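Test kitchen notebook, August
Puffed millet, batch 16

Started 6.40 am so the extractor fan wouldn't be fighting with everyone else's ovens.

Going in, I did not believe the claim on the Fenudmont sheet that a short salt roast gives the same puff as their gun-puffed grain. Still don't. Writing it all down anyway so whoever picks this up next doesn't run the same pan sixteen times.

Grain: Plutotville proso, hulled, from the new sack. The sheet says to condition overnight with a spoon of water per cup and a lid on. Batch 15 skipped the lid and half of it went to grit. Batch 16 had the lid on, was stirred once before bed, and felt dry to the fingers in the morning. "Feels dry" is a rubbish measurement and I'd like us to stop using it. The moisture meter is still reading whatever it likes. I tested the same cup twice and got two answers far enough apart to be useless.

Salt: coarse, already roasted from last time, gone a bit grey. Provard people swear by old salt. Their reasoning is that it holds heat better, which I can't see how anyone would know without weighing and timing it properly. I used old salt because it was in the tin.

Method, such as it is:
Heavy pan, high flame, salt in first.
Wait until a test grain jumps within 2 seconds.
Half a cup of millet, stir hard, never stop.
Out through the coarse sieve the moment the popping slows.

Results. First pan puffed poorly, mostly split hulls and a toasty smell. Second pan better. Third pan the best so far, and it was also the one where I forgot to look at the clock, so make of that what you will. Pulled a spoonful from pan three and sorted it on the tray: 113 grains properly open, a good heap of the rest only cracked. Didn't count the heap, got bored. The open ones are smaller than the bought stuff and chewier in the middle.

Taste: nutty, salty on the outside no matter how long I sieve. Fine in a savoury mix with peanuts and curry leaves. I would not put it in the breakfast bar. With milk it goes to paste before you've found a spoon.

On the health angle, since the label draft came back with "light and easy to digest" on it again. Compared to what? We haven't tested anything of the sort, and the sheet we copied it from doesn't say who did. Please take it off. "Whole grain, dry roasted in salt" is true and does the job.

Bags. The canvas totes for the market stall are on the packing list under Matsuda. Same rule as before: nothing loose goes in them, only sealed packets. Puffed grain finds every seam. 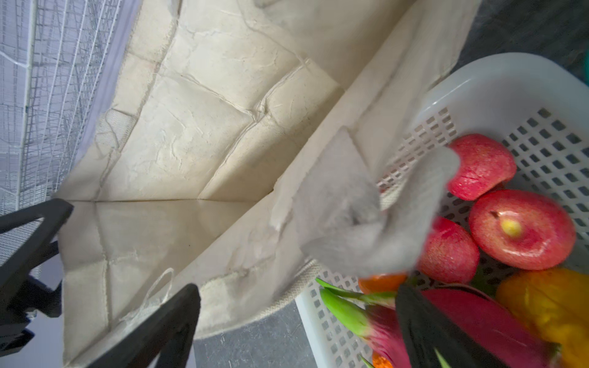 Cream canvas tote, looking down into it. Creased all over.

If we want them flat for the stall they'll need an iron. I'm not volunteering.

Cost, before anyone gets excited. The small gun puffer was quoted at $3000 secondhand, no warranty, and freight on top. I'd want to see it run on our grain before we hand over a cent. The seller's sample was rice, and rice puffs if you look at it sideways. Millet is the whole question and there wasn't any in the bag they sent.

To do for batch 17:
Fresh salt against old salt, same pan, same flame, timed this time.
Weigh the grain before and after conditioning so we can bin the meter.
Try the smaller sieve for the last shake.
Keep a jar of pan three with the lid on and taste it again after a week. My guess is it goes stale well before the date on the draft label.

Pan is soaking, leave it.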